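Handout 6 – Collective Security and the Problem of Commitment

Course: Introduction to International Security
Instructor: Hanne Eyvindsson

1. Terms used in this unit

An alliance is a formal agreement between states to cooperate militarily under stated conditions. A collective security system is wider: its members agree to act against any state that attacks another, including one of their own number. The two are often confused in the press and sometimes in treaties. For this course the test is whether the threat is named, or at least understood, to be outside the group. If it is, we are dealing with an alliance.

A guarantee is one-sided. The guarantor promises to protect a second state, which may promise nothing in return.

2. The commitment problem

A promise to fight for another state is costly to keep and cheap to make. Once an attack has taken place, the guarantor may prefer to stay out. The attacker knows this, and so does the state being protected. The question for the guarantor is how to make the promise believable before it is tested.

Two methods appear in the readings. The first ties the guarantor's hands: troops are stationed where any attack must involve them, or a treaty is ratified in public so that backing out carries a price at home. The second sinks costs: money is spent in advance on bases, depots and joint command posts. Sunk costs show that the guarantor cares. They do less to change what it will want to do on the day. 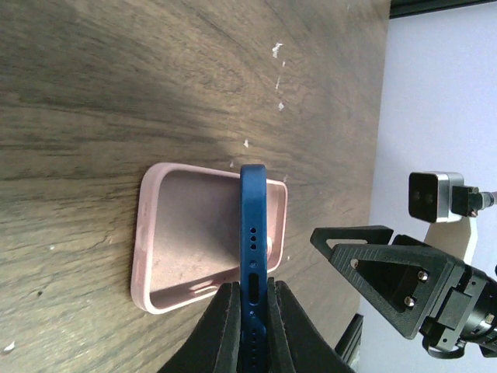
A small forward force has little value as a fighting unit. Its purpose is political. Students often write that such a force "deters by being strong," and marks were lost on this point in the February quiz.

3. Classroom case: Trellano and Bristotach

Trellano is a small coastal state with an army of 1000. Bristotach, its larger neighbor, claims the border district of Closdale. Rainer, a distant power, has signed a guarantee covering Trellano and keeps 200 soldiers there, 17 of them inside Closdale itself. Almost 85 percent of Trellano's fuel passes through the district by rail.

Points to work through before the seminar:

(a) The text of the guarantee covers "the territory of Trellano." Bristotach holds that Closdale is not part of that territory. Consider what this does to the guarantee if only Closdale is seized.

(b) Rainer could move its whole force into Closdale. This makes the promise firmer, but it also gives Trellano's government more room to provoke its neighbor. The general name for this is moral hazard; in the alliance literature the narrower term is entrapment.

(c) Rainer could withdraw the 17. Trellano would then fear abandonment and might look for terms with Bristotach on its own.

Entrapment and abandonment pull against each other – most steps that reduce one will raise the other. Vague treaty language is one common response. It leaves the guarantor free to decide how far to go, at the cost of leaving the attacker free to guess.
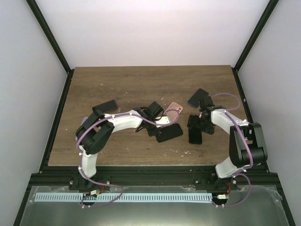

4. Limited seizures

An attacker that doubts the guarantee in part will probe it in part. It takes a small area quickly, stops, and offers talks. The guarantor must then choose between a large war over a small place and a loss of standing. This is called a fait accompli. It differs from coercion in that nothing is demanded beforehand.

Forces placed at the border narrow the space for such a move. Forces held in the rear do not, even where they are much larger. Compare this with the discussion of warning time in Handout 5, section 3.

5. For the seminar

Prepare one page on point (b) or point (c). State which actor you are advising. Do not rely on the goodwill of any party as part of the argument. Pages are due by Sunday evening.

Related handouts
Handout 3 – Balancing and Bandwagoning
Handout 4 – Neutrality and Buffer States
Handout 5 – Mobilization and Warning Time
Handout 7 – Arms Control and Verification

Last updated: February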